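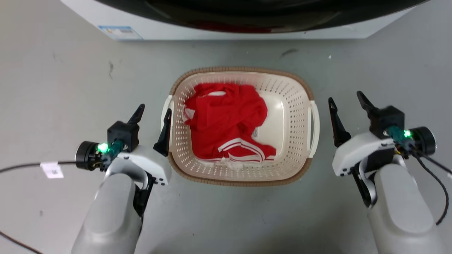

A two-armed robot with open grippers on either side of a laundry basket, in front of a washing machine.

Laundry automation at Clovirier

Clovirier is a commercial laundry that washes workwear, towels and sports kit for clubs and small hotels. It is known mainly for the gradual automation of its sorting and loading work, a programme run under the name Gilinent.

Background

Before the programme, garments were sorted and loaded by hand in two shifts. Bending and lifting made up most of the work, and back strain was the most common cause of sick leave. Washing and drying were already controlled by timer, but the steps between them were not.

Equipment

Gilinent uses two-armed robots supplied by Kaijage. Each arm ends in a gripper with two fingers. Soft items are hard for such machines, as a crumpled shirt has no fixed shape and its sleeves and collar may be hidden in the folds. Baskets are therefore set down singly within reach of both arms. The site handles 2418 items on a normal weekday, 1351 of them sports clothing.

Effects on staff

The laundry employs 15 people, the same number as before the change. Loaders now spend much of the shift checking pockets, clearing stoppages and dealing with items the robots cannot pick up. Arne Reuter, the shift lead, rewrote the rota so that no one watches the machines for more than two hours at a time. Sunday work was dropped in August.

Opinion among the staff is divided. Lifting has fallen, but some loaders find the new work duller — and more tiring on the eyes. Pay grades for robot minders are still under discussion.

See also
Flodurora (linen tracking system)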